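Planning a Small Automation Setup Without Emptying the Wallet

Before you look at a single catalog, spend an evening with a pencil and write down the jobs you want help with. Be picky about it! "Laundry" is far too big. "Laying out a small knit and folding it in half" is a job you can price.

Next, split your money in two. I like to keep 30 percent back for the things that never make it into the quote – spare pads, cables, a decent lamp, a table at the right height. When our group bought its first Trirnico hand grippers, the replacement pads came to $177 in the first year, and we had put down nothing at all for them. 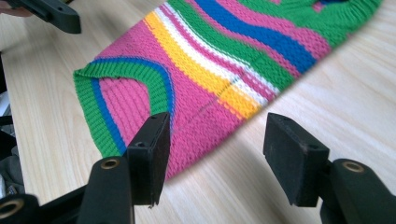

Home Robotics Circle, Textiles & Mending Group

Knitwear deserves its own line in the plan. A striped piece in bright pink, yellow and blue, with a thick green ribbed edge, is soft and bendy all over, and grippers that are perfectly happy with boxes may be quite wrong for it. Take your own woollies along to any demonstration, and ask to try the ribbing as well as the plain stitches.

A few more things worth knowing before you sign:

Ask what a set of pads costs and how long it takes to arrive. Flutico quoted us 3 weeks in December, so we now order in the fall.

Measure your table first. Ours is 70 inches long and I still wish for a bit more elbow room.

Rent before you buy, if your dealer will let you. Asmaa Tawfik in our group rented a Tazi arm for a month and ended up choosing a smaller one, and she put the difference toward a better work light.

Keep every receipt in one envelope, taped inside the cupboard door.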